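The stone that came back to the kitchen

By Rosário Mendes
04/03/2021

When Valdis Vasiliauskas was a boy, his grandmother rolled the dough for the Sunday pies on an old piece of marble. It was the top of a washstand, and the washstand itself had been burned for heating in a bad winter. The stone had one corner missing. She kept it behind the door, wrapped in a flour sack, and the children were forbidden to touch it.

Today Vasiliauskas is 62 years old and he sells marble for kitchens. His workshop, Grīnberga, has the family name of that same grandmother. It stands at the end of a road in Olent, between a tire shop and a field where somebody keeps geese. I visited him on two mornings in March, and both times he made me coffee and put the cup directly on a white slab, without a saucer. He wanted me to see that he was not afraid.

Fear is a big part of his trade. For many years the people who build kitchens told their customers to stay away from marble. It stains, they said. Lemon juice eats it. Red wine goes inside and does not come out. All this is true, and Vasiliauskas does not hide it from anyone. But in the last years he has more and more customers who know it and want the stone anyway.

"They come with a photo of the kitchen of an aunt," he told me. "It is never a photo from a magazine. I am sorry to say this to you."

Marble is limestone that was pressed and heated deep under the ground until its grains grew together into crystals. The veins come from other minerals which were in the limestone from the beginning, such as clay or iron. Because it is mostly calcite, any acid will react with it. A drop of vinegar takes away a very thin layer of the polish, and a dull spot remains. The workers call this an etch. It is a different thing from a stain, where a color goes into the pores. A stain can often be drawn out with a paste of baking soda and water, left under plastic for a day or two. An etch has to be polished away, or accepted.

In Olent most people accept. I ate lunch in the house of a retired couple, a short walk from the workshop, and their counter had so many pale rings near the stove that it looked like the surface of a pond in light rain. The wife put her finger on one of them and told me which birthday it was from. The husband thought it was from another birthday. They discussed this for the rest of the soup.

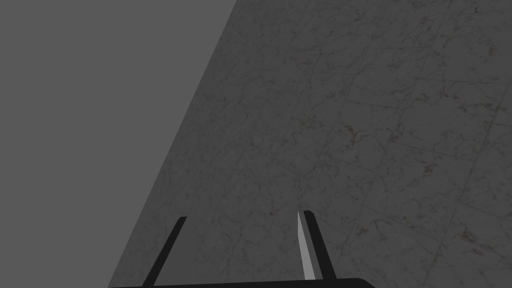
A marble-look tabletop against plain gray, in a computer rendering.

Not everybody who likes the look of marble will buy the stone. The firm Junero, two towns away, prints the pattern on panels and sells them to hotels and rental apartments. I expected that Vasiliauskas would speak badly of them, but he was rather generous. The panels are light, he said, and two people can carry one up the stairs. A slab for a long kitchen counter can easily weigh 500 pounds, and he has had to refuse customers who live on a high floor with no elevator. What he does not like in the printed panels is the repetition. If you have two of them in one room, sooner or later you find the same vein twice, and after this you can not stop seeing it.

His own slabs he keeps standing on their edges, in wooden frames, in a long shed with a roof of corrugated plastic. Each has a number in chalk. A few have also a name. Ena is a gray one with a rust-colored line, and it has been in the shed for so long that the workers say good morning to it. He could have sold it more than once, but each time the customer wanted to cut away the part with the line.

The choosing of a slab takes longer than I believed. Vasiliauskas asks people to come in daylight, and to bring something from home: a cabinet door, a tile, even a plate that they use every day. He throws water on the stone with a sponge to show how the color will deepen under a sealer. Then he goes away and leaves them alone for some 30 minutes. When he comes back, he says, one person of the couple has usually decided and the other one is looking at the geese.

After this come the practical matters. He recommends a honed finish for kitchens, that is, a smooth surface without shine, where the etches are less visible. He advises to seal the stone before the first use and again when water no longer makes beads on it. For daily cleaning he wants only warm water and a mild dish soap. Products with vinegar or lemon he asks his customers to keep for the windows. The edges should be slightly rounded, as a sharp edge will chip when a heavy pan hits it, and in the area around the sink he leaves the stone a little thicker.

The prices are not small. A modest counter from Grīnberga begins at 700 euros before the installation, and the rarer stones go far above this. For those who can not pay it there is a box near the gate with offcuts, and these he sells for the price of a good loaf of bread. Bakers take them, and also students, who use them as shelves above the radiator.

On my second morning a young woman was kneeling at this box with her sleeves full of dust. She had found a piece as long as her arm, white with a small break at one corner, and she asked if he could square it for her. Vasiliauskas turned it over two times and ran his thumb along the break. He offered to do it while she waited, at no cost, but he told her that for pastry it was not necessary. She thought about it, and then she asked for a sack to carry it home.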